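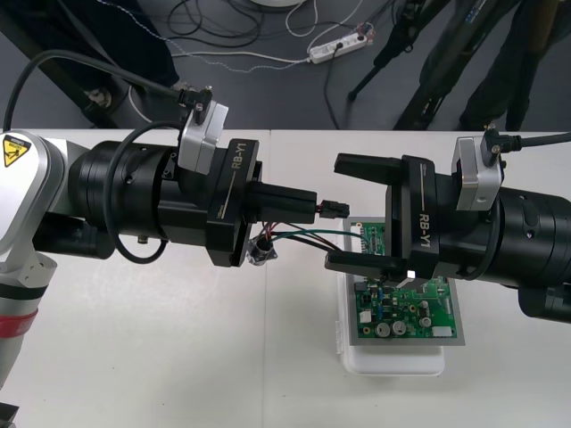

A green printed circuit board on a white tray.

Heiskanen Opens Free Repair Counter for Household Electronics in Gisthorpe

GISTHORPE – Heiskanen is delighted to share that its new repair counter will open its doors to the public in January, giving families in Gisthorpe and the towns nearby a friendly place to bring the radios, lamps, baby monitors and kitchen scales that have stopped working and have been sitting in a drawer ever since.

The idea grew out of a trial held last spring at our Nendeck shop, where we put out a table and a kettle and invited neighbors to stop by with whatever they had at home. We hoped for a modest turnout and were quite bowled over by what came through the door! By the end of the trial our repair staff had looked at 1396 items, and 353 of them were radios, many handed down from a parent or grandparent and much loved.

Visitors to the new counter can bring up to 3 items at a time. A member of our staff will sit down with you, open up the item if it is safe to do so, and talk you through what seems to be wrong in plain words. There is no charge for the first look or for small jobs such as a loose wire, a worn switch or a tired battery clip. If a part has to be ordered, we will tell you the price before anything is done, and you are welcome to take your item home and think it over.

Parts will be supplied by Istex, which has kindly agreed to set aside a shelf of common fuses, plugs and knobs for the counter. Anything that can't be mended may be left with us for recycling – please take out the batteries first and hand them over separately.

We are also putting together an evening class for beginners, covering how to change a fuse, how to use a simple meter and when to leave well enough alone. The first round has room for 100 people, and places can be booked at the counter or at our Nendeck shop. Tools are provided, and children over ten are very welcome with a grown-up.

The counter is on the ground floor of the Heiskanen building in Gisthorpe, with step-free entry from the parking lot. Doors open at 10 a.m. and the last items are taken in at 4 p.m.

About Heiskanen
Heiskanen sells and services home electronics from its shops in Gisthorpe and Nendeck. Press inquiries may be left at the front desk of either shop.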